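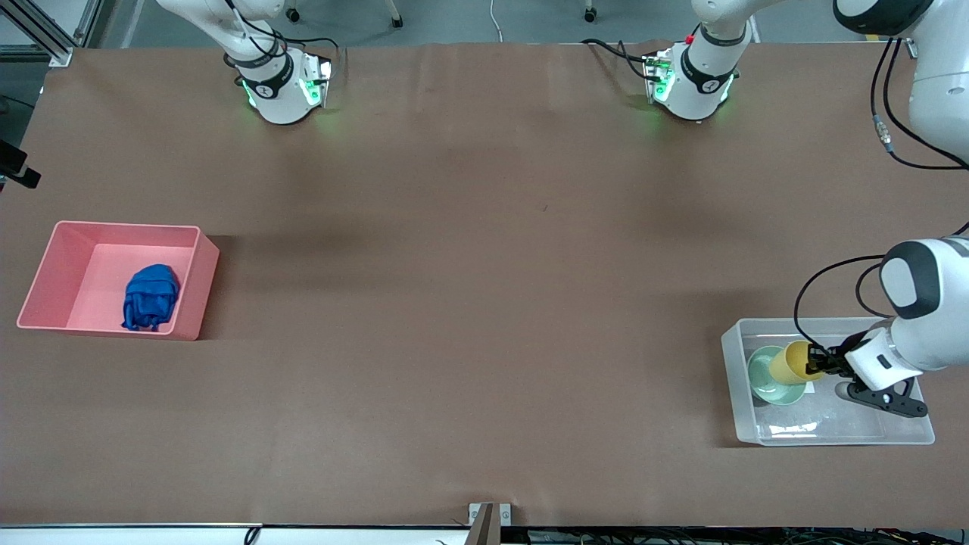
Desk and Workbench Tips I No Longer Believe

March
By Brian Masanja

Every spring the same advice on tidying a work surface comes round again, and I've tried most of it. Some of it holds up. A lot of it sells boxes.

"Cover the table and you'll never scrub again." Well, you'll scrub less. Plain brown paper is fine for glue and paint drips, but water goes straight through it and a craft knife does too. Tape the paper under the edge of the table, never on top, or you'll spend the evening picking off sticky strips.

"Vinegar cleans everything." It shifts limescale. It does very little to grease, and it will dull a stone counter for good. Dish soap and warm water beat it on most jobs I've timed.

"Everything needs its own container." I once bought the Udorov drawer set, 34 little bins, and could never remember which one had the picture hooks. I now keep two trays. One is for whatever I'm working on, the other is for things that belong in another room, and that one gets emptied before supper - most nights, anyway.

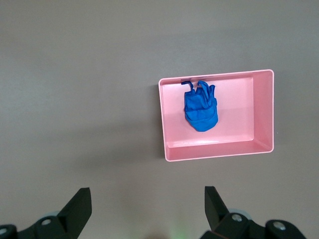
A shallow tray with rounded corners. Easy to wipe out.

"Rub candle wax on a sticking drawer." Works, for a while. If the drawer swells every summer, sand the runner first with 160 grit and then wax it.

"Baking soda in the fridge absorbs smells." I have my doubts. Finding the old onion has worked better for me every time.

"Store sandpaper flat under a weight." Yes, do this one. Damp sheets curl and then they crack when you fold them.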